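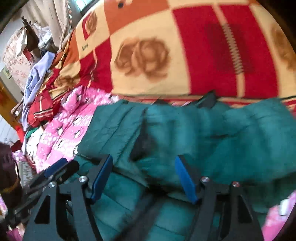 Irja Hakala wrote in response to the April entry that a quilt should never be put away on the day it comes off the bed, and that two nights over a chair back would do it more good than any cedar block. Her comment has been followed in this household, and the present entry sets out the revised procedure for summer storage of bed coverings.

The bed in the back bedroom carries two heavy layers in the cold months. The lower is a fleece blanket in red, cream and orange checks with large brown roses, bought at the Rastgate market. The upper is a teal padded quilt, stitched in channels, which was acquired secondhand in Skornville and has given good service. Both are now due to be retired until fall.

The quilt is the more difficult of the two. Its padding shifts when it is left bunched, and a crease that stays in place for a season will show on the bed for weeks afterward. In previous years it was folded in quarters and placed at the bottom of the linen chest with everything else on top. This practice has been discontinued. The quilt is now folded in thirds along its length, following the stitching, and then rolled from the foot end. The roll is tied with cotton tape in two places and stored on the upper shelf, where nothing rests on it.

Fleece is more forgiving. The blanket is shaken out of doors, washed on a cool cycle without softener, and dried on the line. A tumble dryer is not recommended – the pile on an earlier blanket became rough and never recovered. Once fully dry it may be folded flat in the ordinary manner. It goes into the chest with the printed side turned inward.

Vilja Rautiainen has inquired whether vacuum bags are suitable. They were tried here for one winter coat and one pillow. The coat came out satisfactorily. The pillow did not, and it is now used by the dog. Padded bedding will therefore continue to be kept in cloth. An old duvet cover, buttoned at the end, serves the purpose well and costs nothing.

A written label is attached to each bundle, giving the item, the bed to which it belongs and the month of the last wash. Readers with one bed may consider this excessive. The Etham house had five, and the habit has remained.

The pink bedding stays in use through the summer and is not affected by these arrangements. The matter of the spare pillows is still open and will be taken up in a later entry, together with the question of the chest itself, the lid of which no longer closes on the left side.

Posted June 26, 2023. Filed under: Bedrooms, Linen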